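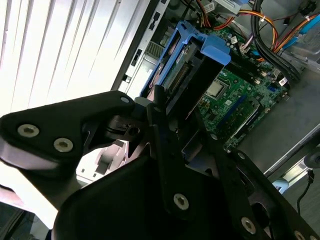
Dust is the main reason a home computer gets louder and hotter as it ages, and cleaning it out is a job most people can do at the kitchen table. Allow an hour the first time. You need decent light more than you need special tools, because the inside of a tower is mostly dark corners and dark cables. White vertical blinds are good for this. Kept closed behind the bench they let through a bright, even light, and with the tower standing open in front of them you can see into the case without sun glare coming off the metal. If you have to work at night, use a desk lamp on each side so your hands don't shade what you are doing.

What to have ready

A Phillips screwdriver, medium size. A can of compressed air or a small electric blower. A clean, dry paintbrush about as wide as your thumb. Cotton buds. A microfibre cloth. A muffin tray or an egg carton for screws. A bin bag or old sheet if you are working indoors, although the garage or the back verandah is better on a still day.

Leave the household vacuum out of it for the inside of the case. The plastic nozzle can build up static, and it is easy to knock something small with it. It is fine for the floor afterwards, and for the outside vents if you fit the brush head.

Before opening it

Shut the computer down properly from the menu. Switch off at the wall, switch off at the back of the power supply if there is a switch there, then pull the power cord. Press the front power button once and hold it for a few seconds to drain what is left. Take a photo of the back of the machine with your phone before you unplug the rest. Two black cables look much the same once they are on the floor.

Touch a bare metal part of the case before you reach in, and again each time you come back to the job. Work on timber, tile or lino if you can. If the room is carpeted, take off your woollen jumper and socks.

Getting the side off

On most towers the panel that comes off is the left one, looking at the machine from the front. It is usually held by two screws at the back, often with large heads you can turn by hand. Slide the panel backward and then lift. If it doesn't move, look for a third screw or a latch before pulling harder. Older office machines sometimes have a handle or a lever on the panel.

Put the screws in the muffin tray, one cup for each place they came from. Case screws come in a couple of different threads and the wrong one will go in for a turn or two before it binds. I write the location on a scrap of paper and drop it in the cup with them.

Moving the dust

Start at the top and work down. Loosen the thick dust with the paintbrush first, holding each fan still with a finger. Letting compressed air spin a fan is hard on the bearing and it can push a small current back into the board. Short bursts are enough. Keep the can upright, as a tilted can sprays cold liquid instead of air, and keep the nozzle about a hand's length away.

The places that collect the most are the fins under the processor fan, the intake behind the front panel, and the graphics card if there is one. The fins are the important ones. Dust packs down between the fan and the metal and you may not see it from above, so shine a torch in from the side. A felt mat in there will come away in one piece with tweezers if you are patient.

Blow through the power supply from the outside only. Don't open it. There are parts inside that can hold a dangerous charge even when the cord is out, and there is nothing in there for a home user to fix.

Many cases have a filter at the bottom or the front which slides or clips out. Rinse it under the tap, shake it, and leave it until it is fully dry. On a humid day that can take overnight. I stand mine in the dish rack. The filter in our older Ketilsson tower is foam, and foam holds water much longer than mesh does.

While you are in there

Push gently on each plug to check that it is seated. Look for cables touching a fan and tie them back with a twist tie, the plastic-coated kind from a bread bag, with the ends folded over. Avoid rubber bands. They go brittle in the heat and drop bits.

If the clock is wrong every time you switch on after a power cut, the coin battery on the board is probably flat. It is a cheap part, usually a CR2032, and it clips out. Take a photo first so you know which way up it sat, and keep both the old and new ones well away from children. Put sticky tape over the flat one before you drop it at a battery recycling point.

Closing up

Check for tools and stray screws, slide the panel on and do up the screws firmly by hand. Reconnect everything using your photo. If there is no picture when you turn on, the monitor lead is the first thing to look at. On a machine with a graphics card it should go into the card and not the socket higher up on the board.

A new rattle is nearly always a cable against a fan. Switch off, unplug and have another look.

How often

Once a year suits a tower on a desk in a house with no pets. For a machine on the floor, or with a dog or cat inside, do it every six months and check the filters in between. I do ours in November, ahead of the hot weather. Lifting the tower even 14 centimetres off the carpet makes a noticeable difference to the filter. Ours sits on a Skudent plant stand meant for the balcony – ugly, but the right height, and it has held up for three summers.

Leave a gap behind the case for the warm air, and don't push it hard up against a curtain. Blinds near a computer want dusting as well. Close vertical slats flat, run a dry microfibre cloth from top to bottom, then turn them over and do the other side. Do the blinds before the computer, and give the dust time to settle before you take the panel off.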